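Ernora Training Notes
Planning and Budgeting for Automation
Unit 4: Costing a parcel station

Read before the session on January 29, 2026. Bring the blank cost sheet.

1. Start with the station

Most first budgets begin with the price of the robot and add the rest later. Work the other way. Write down every item the parcel touches or passes: the table, the crate it comes out of, the scanning platform, the belt it leaves on. Then write down what holds those items up and what powers them. The robot goes on the sheet after that.

In the Landthorpe exercise the target is 400 parcels an hour, mostly soft courier bags. Soft bags fold and slide over each other, so allow money for grip trials. Vendors will often quote a pick rate for boxes. Ask for the rate on bags, in writing, with bags you supply.
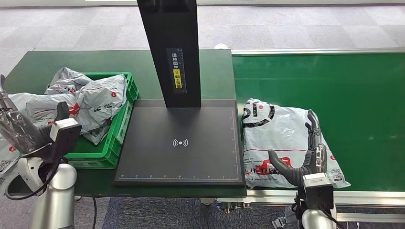 2. Lines people forget

Spare fingers and finger pads. Budget one full set per arm per year.
Cables and cable guides. Moving arms wear them out.
Scanner mount and stand, if sold apart from the scanner.
Table height changes. Set aside $300 per table.
Operator training, 50 hours for the first station.
Freight and unpacking.

The Brulomside quote in your packet leaves out two of these. Find them before class.

3. Buy, lease or trial

A paid trial costs $3,000 a month under the Didenko terms, with half credited if you buy. Compare that with the cost of owning a hand that can't hold your bags. If your parcel mix changes in June, run the trial across the change.

Leases look cheap per month but check who pays for worn parts. Put that figure in the same column as the lease payment.

4. Homework

Fill in the cost sheet for one station, then for four. Items that can be shared between stations go in column C. Mark any price you guessed with a G and say where you would get a real one.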